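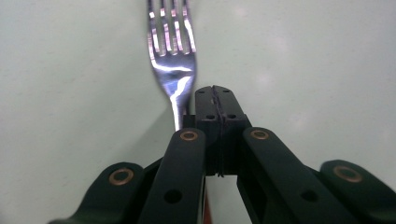 Fork number one. Look at the shine on that.

So it's 24th April and I have finally started on the cutlery drawer, a job I've been promising to do since December. Thread, because I have feelings about forks now.

Background: when we moved in we merged two kitchens into one drawer. Then my aunt gave us her spare set. Then I bought a box of 50 odd pieces at the Hegarty house clearance because it was cheap and I have no self-control. The drawer stopped shutting a while ago.

The plan is to take everything out, put like with like, keep what matches and give the rest away. I've given myself an evening. (I've also given myself biscuits.)

Forks first as they're the worst. We have long ones, stubby ones, ones with a fiddly pattern on the handle that traps egg. The plain stainless ones are my favourites by miles – nice curved shoulders, narrow neck, nothing to scrub round.

Polishing tip, which I got from Kieran Tully at the market: warm water, drop of washing up liquid, then dry straight away with an old cotton tea towel. No fancy creams. He's been selling secondhand cutlery for years and he's very stern about the drying.

Someone's asked about the drawer insert. It's a Flasico one, 4 sections, and whoever designed it thinks people own three teaspoons. I own a great many teaspoons. They're going in a jam jar by the kettle.

Update – knives done. Two of them are butter knives I've been spreading jam with for years thinking they were just small.

Pile for the charity shop is now bigger than the pile I'm keeping and I feel light as air!! Also slightly guilty about my aunt's fish forks. Does anyone use fish forks? Would you like some fish forks?

Right, drawer goes in and out without a fight. Serving spoons still all over the worktop but they can wait until tomorrow, I want my tea.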